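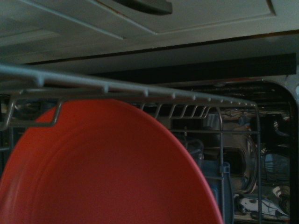
**Why does water leave white marks when it dries?**

The water evaporates and the minerals it was carrying stay behind, mostly calcium and magnesium that it took from the rock underground.

In the town of Mullach the rock is chalk, and there is a lot of it. The water from the public supply there measures 348 milligrams of calcium carbonate in one liter. I come from a city where the water is so soft that the soap does not want to leave your hands, and when I moved to the Trorkosier valley I did not know that water could have a character. In my first winter I bought a new kettle in the belief that the old one was broken. The old one was only full of stone.

People in the valley speak about their water the way other people speak about their weather. They complain about it, they compare it, and they become a little offended when a visitor complains too. In the upper villages it is softer, because it comes from a reservoir on sandstone. In Mullach it comes from three deep wells, and the tea has a thin skin on top that breaks into small islands when you move the cup. My neighbors drink it like this and do not remark on it. I have learned to drink it quickly.

Hard water is not dangerous to drink. The minerals are the same ones we find in many bottled waters, and some people pay for them. The trouble begins when the water is heated. Above a certain temperature the dissolved calcium can no longer stay dissolved, and it becomes a solid and settles on the nearest warm surface. In most houses this is the heating element of the kettle, the washing machine or the boiler. The layer works as a blanket. The element must heat the stone first and then the water through it, so it uses more electricity and it gets hotter than its maker intended.

Priya Lyons has tested private wells in the valley for 23 years. She drives with a box of small bottles and a paper notebook, and she allowed me to go with her for one morning in spring. The test itself is almost disappointing. She fills a tube, adds drops one by one, and waits until the color goes from red to blue. At a farm below the town we got 343, a little lower than the public supply, and the farmer seemed proud of the difference.

"They always want to know if it is a good number," she told me in the car. "I say it depends if you are a person or a shower head."

She herself uses vinegar for almost everything. White vinegar and warm water, equal parts, one hour in the kettle, then rinse two times. For shower heads she ties a plastic bag with the same mixture around the head and leaves it until the morning. She warned me not to use it on marble or on natural stone, which are made of the same material as the scale and will be eaten in the same way – I wrote this in large letters, as my landlord has a marble windowsill in the bathroom.

There is also a commercial answer. The shop on the main street sells a citric acid powder called Fuvel in a green box, and it goes faster than the vinegar and does not smell. One spoon is enough for a kettle. The instructions say to use it once a month, but in Mullach people laugh at this and do it every week. 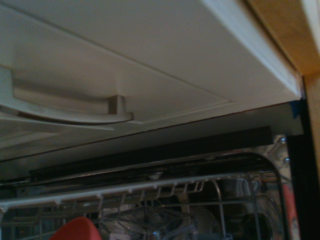
Hwa-young Bang wrote to me after I asked in the local newsletter for experiences, and her opinion was that all this cleaning is work for nothing if you don't treat the water before it enters the house. "We scrubbed for nine years," she wrote, "and then we put in a softener and I was angry for one week about the nine years."

A softener is a tank filled with small beads of resin. The beads hold sodium, and when the hard water passes, they exchange the sodium for calcium. After some days the beads are full and the machine washes them with salt water, then begins again. So you must carry salt, and you must have a place for the tank, and a drain near to it. In an old house with a narrow staircase these are real questions. The water also becomes slightly higher in sodium, and for that reason many installers leave one kitchen tap on the hard line, for drinking and for cooking.

At Kasprzak, the plumbing company behind the railway station, they showed me a wall in the workshop where they hang pipes that they have cut out of houses. They have over 100. The worst one came from a boarding house, and through the opening that remained you could pass a pencil, but not a thick one. The inside had rings, pale and darker, like a tree. I asked if one could read from them the years, and the man who showed me said that his father used to believe this, but that the rings follow the use of the boiler and not the calendar.

The company does not advise a softener to everybody. To a person who lives alone and rents, they usually say to lower the temperature of the boiler. At 55 degrees Celsius much less scale is formed than at 70, but they do not like to go lower, because of bacteria that can grow in a tank that is only warm. They told me also that magnets clipped on the pipe are a question they hear each week. They have fitted them when customers insisted. They do not hang any pipes from those houses on the wall, and they did not want to say more.

For dishes and glasses the advice I heard was simple and the same from everyone. Dry them with a cloth while they are still wet, when the minerals are still in the water and leave with it. Use less detergent than you think, and rinse more. If a glass stays cloudy after vinegar, then the surface itself has been damaged by the machine, and no powder brings it back. I have six such glasses. I keep them for guests from the upper villages.

In May the town will vote on a softening plant for the three wells. It would bring the hardness down to less than half and raise every water bill. Priya Lyons thinks it will pass. My neighbor across the hall is against it, and the reason she gave me, standing on the stairs with her shopping, was the taste of the tea.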